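I promised to write how it went with the dining table, so I do it now in pieces. Sunday evening, tea next to me, long thread.

We needed a table for six. The old one was for four and my parents-in-law come often. My budget was 500 and I wanted to stay under it, delivery included.

First I looked at the Fumell, the extending one. In the shop it is very nice. You pull one end and the middle leaf comes up by itself. But closed it is still too long for our kitchen, I would hit the door with the chair every morning.

Second was the Ionescu. Oak veneer, round corners, four legs that go a little outside. My husband liked this one most. I liked it also, until I sat down. The legs stand exactly where a person at the corner wants to put the knee.

If you learn one thing from my thread, let it be this: sit at the corner. In the shop everybody sits in the middle of the long side, where every table is comfortable.

Third was the Tivola and this is the one we bought. White top, one central foot in black metal. No legs at the corners, so the sixth chair goes wherever there is place.

I measured the free height under the top before paying. There is a rail under it, and the rail takes some centimeters that the product page does not mention. Our chairs have arms. With arms you need to check this twice - the arms must go under, or the chairs stand in the room forever.

Our chairs are the Fedine, the gray fabric ones, bought last year. Seat height is 51 with the cushion. A bit high, but with the Tivola it works and my legs still have air.

Delivery was in two boxes. The top came first, the foot came later in the week, so for some days we had a tabletop leaning in the hallway with a blanket on it. The shop had written "one delivery" in the order. I called, they were polite, it changed nothing.

Assembly: 10 bolts, one key, a paper with drawings and no words. I prefer drawings, to be fair. In drawing number three the plate is shown from below and you don't see which side is the front. We put it wrong and had to turn it. Check that the slot looks to the long side before you tighten anything.

Also don't tighten the bolts completely until the table is standing. We did it lying on the floor, and afterwards one side moved a little when I leaned on it. I opened them all, stood it up, closed them again. Now it is quiet.

The white top, because many of you asked me. Yes, you see crumbs. You see coffee rings too, but they go away with a wet cloth and a drop of dish soap. Turmeric I have not tried and I will not try.
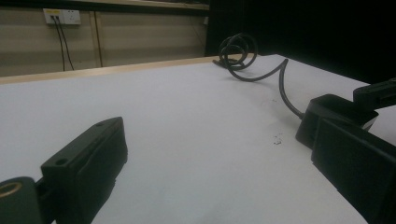

A reply came already under the earlier post: does a white top go yellow near the window? Mine did after two summers and I had to turn the table around.

Good question, and I don't know yet. We have it since November, so it had no real summer. Ours stands with the short side to the window. I will turn it every few months to be safe, with one central foot this is easy for two persons.

I asked the shop about yellowing too. They said the surface is "resistant to light", and when I asked for how long, they sent me the cleaning instructions. Article 3621 in their system, if somebody wants to try a second time with more luck than me.

What I don't like: the edge. It is straight and quite hard under the wrists when you write or use a laptop. The Ionescu was softer there. For eating I don't notice it, for working I put a folded towel.

The final price with delivery was nearly 500, so the budget survived. Felt pads for the foot were not in the box. Buy the big round ones, the small ones came off the first time we pulled the table.

Next I have to find a lamp to go over it. The cable comes out of the ceiling where the old table was, and the new one stands more to the left. If you have solved this without opening the ceiling, please write me how - a hook, a longer cable, anything.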